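Search this site
Search

The great sourdough slump, and other year-end bits

Thursday, December 31, 2020
3 min read

Right, quick one before the shops shut. Said I'd write up the bread year and have left it till the last possible afternoon, as per.

So. Started in April like everyone else. No yeast anywhere, flour only in those huge sacks if you knew who to ask. Annelies knew who to ask. She got one from the mill shop at Hultlow and split it between the street, mine came over the wall in a pillowcase. Still finding flour in the shed.

First loaves were awful. Flat, grey, a crust you could resole a boot with. I was feeding the starter at all hours, far too much, then forgetting it for days. Iraís told me to stop fussing. Same time every evening, small spoonful, lid on loosely, walk away. She was right, annoyingly. By June it was going up and down like clockwork and I'd stopped weighing the discard (I just make crumpets with it, more on that another day).

What I do now, for the two people who asked:

600g strong white, a bit of rye if there's any in. Water by feel, sorry, I know that's no help. Mix after tea, leave it half an hour, then salt. Fold it whenever I pass the kitchen. Into the tin last thing, fridge overnight, bake first thing. Tin not basket. I gave up on baskets in August, everything stuck and I was picking dough out of the cane with a cocktail stick.

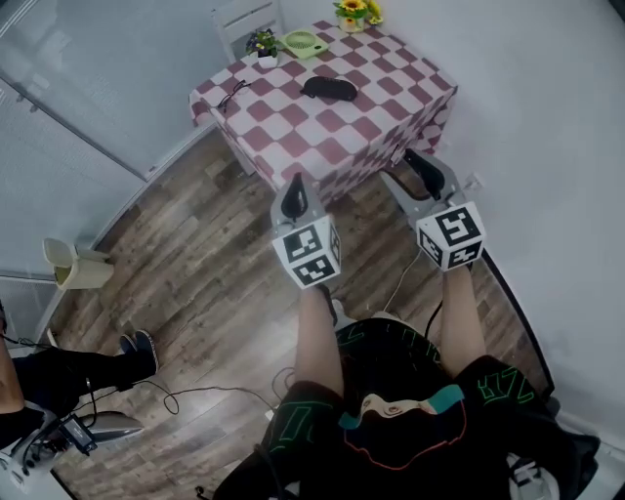 Oven as hot as it goes for the first bit, then down. Ours runs cool on the left so I turn the tin half way. Koen swears by a lidded pot and his loaves do look better than mine, bigger ears, all that. But I can't be doing with lifting cast iron out of a hot oven at seven in the morning with my wrists. Tin is fine. Tin makes sandwiches.

Things that went wrong: the spelt one (puddle). The one with olives, far too wet. The one I forgot the salt in and took round to Nassoro anyway, he was very polite about it and then asked a week later if it was menat to taste like that. And five weeks in autumn when the kitchen was so cold nothing rose at all, until I started putting the jar on top of the boiler.

Next year: proper bagels. Maybe a seeded loaf that doesn't shed all over the toaster. Sem has promised me some of his starter, which he calls Wisden because it's old and he never gets to the end of it. Will keep it seperate from mine and see if there's any difference. I suspect not but don't tell him.

Anyway, dough's on the side and I still need milk. Happy new year all, back in a week or so with the crumpets.

5 comments
Share this post: 2 shares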